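4.2 Loading and reloading the tape gun

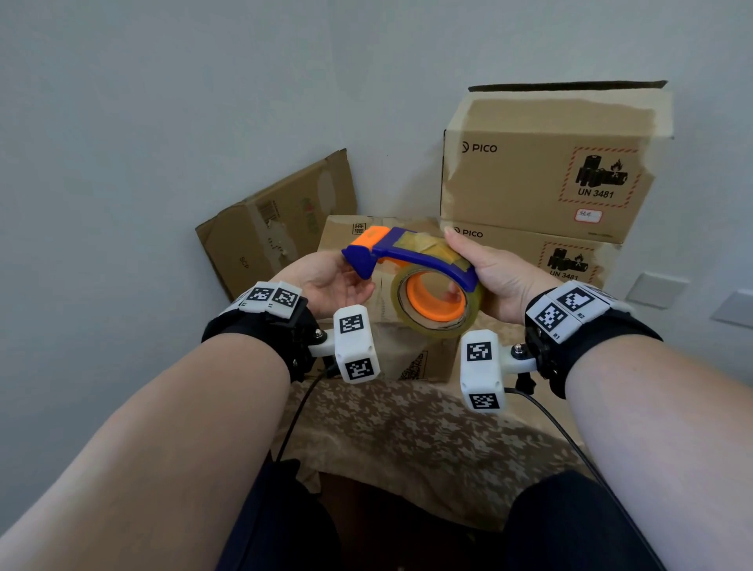

Of all the tasks in the packing room, the one our participants rated as least worthy of study was the handling of the tape dispenser. It was also the one they complained about at greatest length. The literature on parcel packing is generous on the subject of box selection and void fill, and falls oddly silent at the point where the packer has run out of tape and is swearing.

Figure 4. Two-handed hold on a handheld tape dispenser: left hand beneath the front end, right hand over the roll.

We observed 30 packers at the Stakunico returns depot over one October. A dispenser is designed to be held by its handle, in one hand, and drawn along a seam. Our packers held it that way while sealing. Between boxes they held it in almost every other way available. The grip in Figure 4 belongs to a family we call "cradling", in which one hand supports the front end from underneath and the other closes over the roll, the fingers finding their way into the core. The manual supplied to new staff does not mention cradling. It devotes its single page on the dispenser to a warning about the cutting edge, printed in capitals.

Cradling was recorded in 575 episodes. Mizuno and Agbeko coded these independently and disagreed mainly over where an episode ended, a matter on which they still do not see eye to eye. Most episodes fell into one of two groups: seating a new roll on the hub, and recovering a tape end that had gone back and stuck itself to the roll. The second group took longer, with a median of around 7 seconds, and produced nearly all of the language we have omitted from the transcripts.

Surroundings mattered more than we had expected. Benches at the depot are seldom clear, and boxes waiting for attention tend to be piled against whichever wall is nearest. With nowhere to put the dispenser down, packers dealt with it in mid-air. Lamptey's earlier study at Hasham, where every bench had a hook for the purpose, reports far fewer two-handed holds, although it also reports that the hooks were mostly used for coats.

We make no claim that cradling is wrong. The packers who did it most were among the quickest, and two of them had trained the rest. The question taken up in Section 4.3 is whether it can be taught on purpose.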